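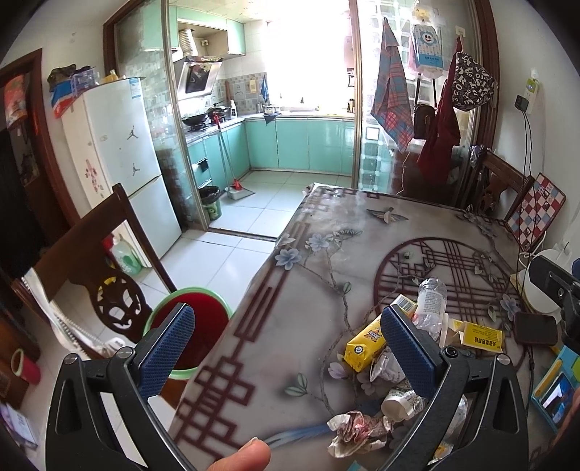
21 October 2024

My scarf order came!! I've been stalking the tracking page since breakfast and the Postis van finally pulled up just after lunch. Two silk squares and a long wool one from Cellska, and the colors are so much better than on my screen. The rust one is going to live on me until spring, I can tell already.

Tried all three with the gray coat before I'd even taken my shoes off. The long one works best doubled and pulled through - it sits flat under the collar and doesn't bunch up at the back like my old Lidari one does. The smaller square is perfect as a headband, or tied on the strap of my brown bag (I keep switching it back and forth).

Then of course I had to redo the whole scarf drawer. I have nearly 200 pieces now if I count the earrings and brooches in with them, so it took most of the afternoon! Silks are rolled at the front, wool folded behind, and I found the little enamel leaf pin I bought at the Ashworth market and was sure I'd lost on the train. So happy. It looks lovely on the rust silk, a bit off to the left.

Five scarves went in the give-away bag, though I might take the green one back out. Still want a plain cream one for the wedding in November. Will look at the button shop tomorrow, they had some in the window.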